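The Desk Comes Last

4 min read

May · By Ekum Betancur

Last updated: May, 4:15 p.m.

The owner of Clakivia, a repair and supply shop for secondhand desk lamps, does most of the work at one long table. The shop sends out 293 orders in a good month, and nearly all of them are parts: shades, switches, bulbs, weighted bases. We talked in the late afternoon, after the last parcels had gone.

"People think lamps break at the bulb," the owner said. "Mostly they go at the joint or the switch. The base hardly ever goes. I have 200 bases in the back room and I could sell you any one of them tomorrow."

The shop began with a box of parts bought from Itelach, a furniture store that was closing. The box cost less than lunch. There are now 2,261 parts on the stock list, which is kept in a paper notebook and copied to a computer when there is time.

I asked about the table itself, and how much should be left out on it.

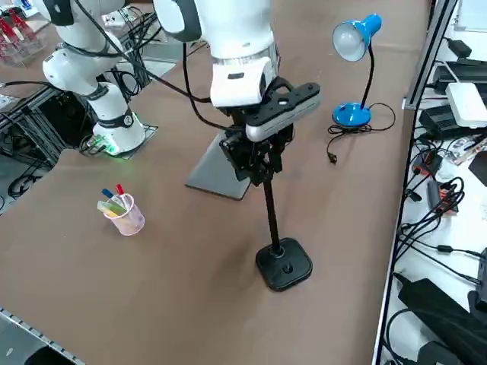
Ekum Betancur

"Pens, always," the owner said. "A marker with a blue cap, one with a red cap, a highlighter. They go in the pink cup. If they go in a drawer I buy more, and then I have a drawer full of markers."

The color of the table matters too. The owner likes brown because small black screws show up on it better than they did on the dark top the shop used before. A blue desk lamp stays toward the far edge, where it takes up the least working space.

Stands with a slim pole and a square base are the owner's favorite kind. "A round base rolls if you lay it down. A square one stays where you put it. You can line it up with the edge of the table and see right away if the pole is leaning."

Tidying is done once a day and takes as long as the radio news. Tools go first, then paper, then anything that belongs to a customer. The tabletop is wiped last.

"I used to do it in the morning," the owner said. "Then the first order would come in and I'd stop halfway. Now I do it before I lock up."

The back room is next. It has 2 shelves that need replacing, and the bases will have to come down before that can happen.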